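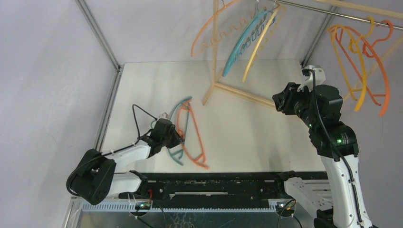
Drendar Owners, monthly meeting, Friday night
Minutes by Mwende Mussa

Date: 11 June 2021
Place: back room at Perka
At the table: Joris Van Wijk (running things), Joris Bakker, Natnael Wako, Napaporn Ratanaporn, me, plus the usual bunch from the north side who carpooled in one wagon and blamed each other for being late.

I'm writing Joris V. and Joris B. all the way through, same as last time. If you see just "Joris" somewhere, I got tired, and you can guess.

Last meeting's minutes

Read and okayed with one fix. I had put down that Natnael's wagon needed a new water pump. It was the thermostat housing. Natnael would like it known that his water pump is fine, thank you very much!

Gasket order

This took up most of the first half. De Graaf has told Joris V. they'll make another batch of head gaskets for the older engine, but only if we order 50 or more at once. The price is $62 apiece, paid up front, and that includes the rear seal but not the bolts. We went around the room and then Joris V. read out the names of people who had written in, and it comes to 11 sets people definitely want. So we have a gap, and it's a big one.

Natnael thought we should buy the whole batch out of club money and sell them off over time. He pointed out that last time they ran out people were paying silly prices for old stock that had been sitting in somebody's shed, and half of those leaked anyway. Napaporn didn't like it. She said gaskets don't keep forever, and if we tie up the money in parts we can't pay the deposit for September. I could see both sides, and I said so, and got told that wasn't very useful in a secretary.

What we settled on: Joris V. will write to the two other Drendar groups he knows of and ask who wants in. He'll also ask De Graaf if they'd do a smaller run at a higher price. We'll look at it again next month. Please don't send money yet. I mean it, somebody already did and I had to send it back.

Bolts got talked about too (of course they did). Natnael says always new ones. Joris B. has reused his twice and the engine still runs, and he was asked to stop telling new members that.

Tires

The size that fits the older cars is getting hard to find. Napaporn called four shops and only one would even look it up. Vulto still makes one that fits, and she's been running a set since the spring. Her report: quiet on the highway, a bit soft in the corners, much better in the rain than what she had before. She does say they look too wide on the sedan, but that's a looks thing and she's past caring.

Natnael asked whether they rub at full lock. Hers don't, but her car sits at the standard height. If yours has been lowered, measure first. I've lowered mine and I'm going to borrow one of her wheels to try it before I spend anything. She's bringing it to the next meeting so anyone else who wants a try can do it in the parking lot after.

Somebody from the north side wondered if the tread pattern was right for an older car. We let that one go by.

The September drive

I'm very happy with this one, so forgive me if I run on. The route is done! Joris V. and I drove it a couple of weeks ago in his coupe, with the windows down the whole way (his blower motor has quit again). It's 114 miles from start to finish, with a gas stop before the long climb and lunch at the lake. The road over the ridge has been repaved and it's just lovely, all those long bends where you can leave it in third and listen to the engine. There's one rough stretch past the quarry. Take it slow if your exhaust hangs low, and you know who you are.

The question was the start time. Joris V. wants to leave early to beat the bicycles and the campers. Napaporn would sooner leave mid-morning so people coming from farther out don't need a motel. We had a show of hands and mid-morning won easily. Joris V. took it well enough, although he did say "don't come crying to me on the ridge" and asked me to put it in the minutes. So it's in the minutes.

We also talked about breakdowns. Last year two cars stopped and everyone behind them stopped too, all over the shoulder, and it got kind of scary with the trucks going by. New rule: if a car drops out, only the last car in the line stops with it. Everybody else keeps going to the next meeting point and waits there. Natnael has offered to drive last again and he'll carry coolant, a spare belt, a coil and a tow rope. Bring your own jack, his is bent.

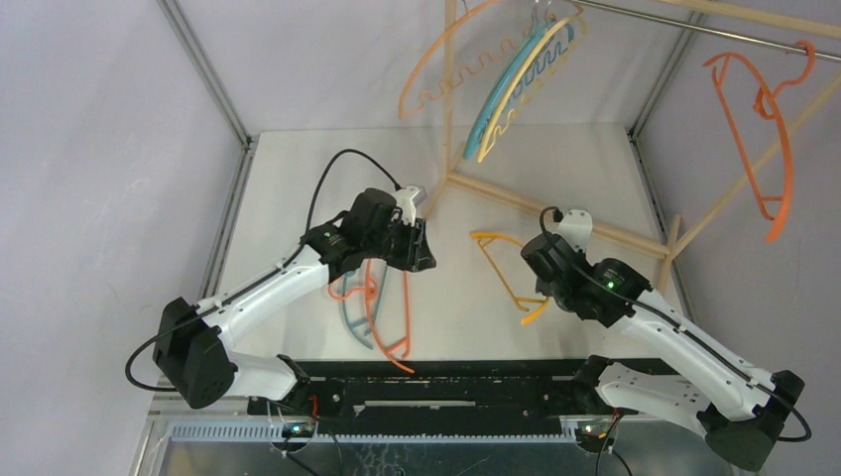
Joris B. asked whether cars other than Drendars could come along on the drive, as his own might not be back together by then and he'd be stuck with his wife's hatchback. He said he'd be happy to stay at the back and wouldn't park with the others at lunch if it bothered people. He also felt that some folks who have sold their cars would still like to come, and that we'd lose them for good if we got fussy.

It didn't bother anyone, as it happens. We agreed that members can come in whatever they've got. Friends of members in other cars, we'll see how the numbers look at the end of summer. Napaporn wants the Drendars up front for the photo at the lake, and after that people can park as they like.

Insurance values

Short one, because none of us knew enough. Napaporn's insurer has asked her for a written value on the sedan before they renew, and they won't take her word or a printout of somebody's ad. She wanted to know if the club can write a letter. Joris V. used to sign them but he isn't sure he should be doing it without seeing the car in person, and I agree with him. For now: if you need a letter, bring the car to a meeting, with photos of the underside and whatever receipts you have. He and Natnael will look it over together and both sign. Ask your insurer first if a club letter is any good to them. Mine said yes, Joris B.'s said no, so there you go.

The manual

I've scanned the wiring section of the shop manual, the fold-out pages too, which took me two evenings and a lot of tape. Colors came out okay apart from the brown and the red, which look the same on my screen. Check with a meter before you cut anything. Email me if you want a copy. The heater section is still missing from my manual, and if anyone has it I'd love to borrow it for a week. Joris V. would love it even more.

For sale and wanted

Joris B. has a pair of front fenders, one straight, one less so. Make him an offer.
Natnael wants a left door mirror for the wagon, any color.
One of the north side people is giving away a roof rack. It needs two feet and a good scrub.
I'm still looking for a driver's seat that doesn't lean. Yes, still.

To do before next time

Joris V.: write to the other groups and to De Graaf about the gaskets.
Napaporn: lake lunch deposit, and bring the wheel.
Natnael: type up the breakdown rule so it fits on one page with the route.
Me: route sheet, manual copies, these minutes.

We broke up late and then stood in the parking lot for ages with Joris B.'s hood up, listening to a tick. Natnael says exhaust manifold. I say tappets. Next meeting is back at Perka, same room, same time, and please order something when you get there.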